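Geltstead Study Annex, Room 33
Desk and paper safety walk-through, July 2021
Checked by: Arvo Eskola
Copy to: Boonsong Somboon

1. Walkways clear from door to desks
OK. Same result as January, when I was told it would stay that way. It did, I'll give them that.

2. Work surfaces sound, no sharp edges or splinters
OK with comment. The dark teal table has smudges and scratches on it. I ran a hand along the edges and got no snags. The form wants me to choose between "good" and "replace" and I chose good, though I wouldn't call it that in a store.

3. Loose paper cleared or stacked at end of session
NOT OK. Binder paper was lying on the teal table at all angles, sheets overlapping, corners curling up. One part of it was in a stack. The Toivonen tidy-desk plan says all loose-leaf goes back in the tray "as a matter of habit." I would like to see this habit. Paper left like this slides to the floor, and a sheet of paper on a smooth floor is how people go down.

4. Paper kept away from heaters and lamps
OK. No heater in use. Lamps are fixed to the wall and out of reach of the table. Ask me again in winter.

5. Outlets and cords
OK. Wall outlet by the window has a new cover, work order 2215. The order says "both outlets." I found one new cover. Boonsong to ask Tronov whether the second was fitted somewhere else or only billed.

6. Paper trays and storage
Partly. The Skukia trays are on the shelf, labeled, and empty. Boonsong tells me people find them too high. Fine, then lower the shelf. I don't believe a bigger label will fix it, and that was the suggestion last time.

7. Hole punches and staplers stored closed
OK. Both in the drawer. The paper we buy comes with the holes already in it, so I'm not sure why we own two punches, but that isn't a safety question.

8. Exit sign lit, door opens fully
OK. Opened it twice.

9. Cleaning supplies locked away
OK. Cabinet locked, key where it should be.

Result: pass, with items 3 and 6 open.

To do before the next walk-through:
Lower the tray shelf to desk height (Boonsong).
Put loose-leaf away in trays, squared up, holes on the same side (everyone who uses the room).
Answer on the second outlet cover (Tronov).

I have been asked to mark item 3 as "improving." I have no earlier pictures to compare with, so I've left it as it is. If the shelf comes down and the table is clear next time, I'll be glad to change it.
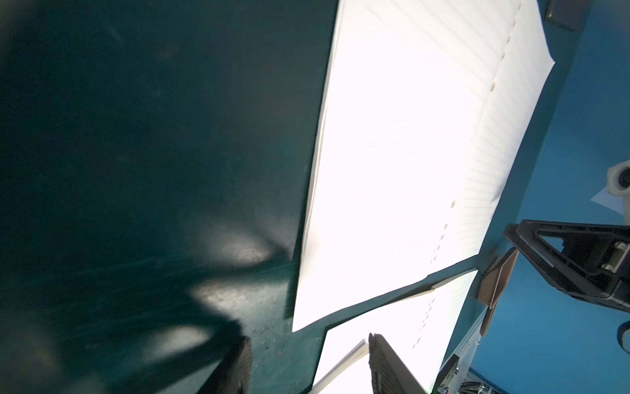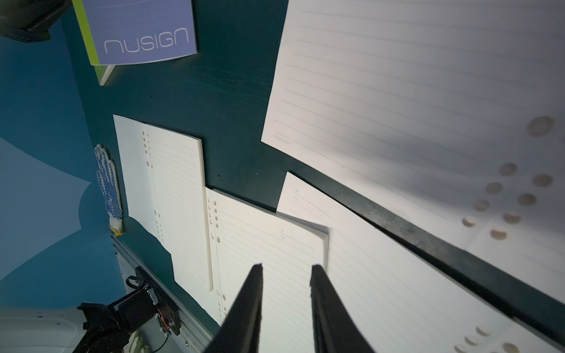
Item 3, both pictures: lined loose-leaf on the teal table, sheets lying at angles.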